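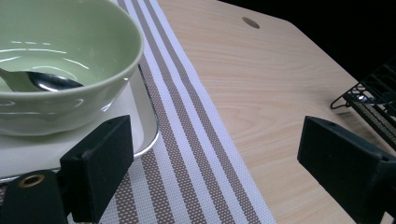 How does the planner know how wide to open the gripper?
The width is part of the policy output. Each step carries a six-degree-of-freedom pose and one scalar for finger opening, both learned from the hand-held recordings.

That exchange set the level for the morning at Skurnico, where the software group opened its doors on Wednesday, May 8, 2019. The task on show was table clearing: cutlery, a bowl, a wire basket.
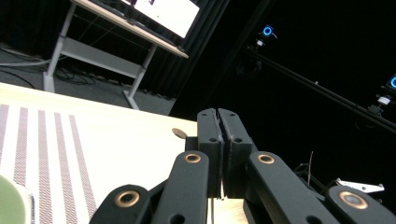 S. Acheampong
Controls correspondent

Pose comes from external tracking, fused with an inertial estimate at 138 Hz. The fusion package, Sillura, drops any segment in which both sources disagree for more than 6 frames. Dropped segments are logged, and the log is searchable by object name. 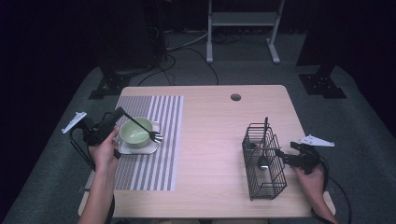 Two-handed recordings are stored as a pair of streams on a common clock. Offset between the streams is estimated at start-up and again at the end of each take. If the two values differ, the take is resampled. The current set holds 992 takes.

Planning runs in Kumport, a separate process with its own collision model. Wire objects are still modelled as solid boxes, so a path into the basket has to be allowed by hand. A mesh-aware version is due in September.

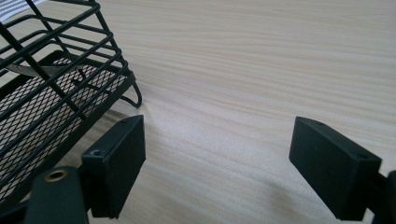

Gripper fingers and wire basket on the tabletop, Skurnico.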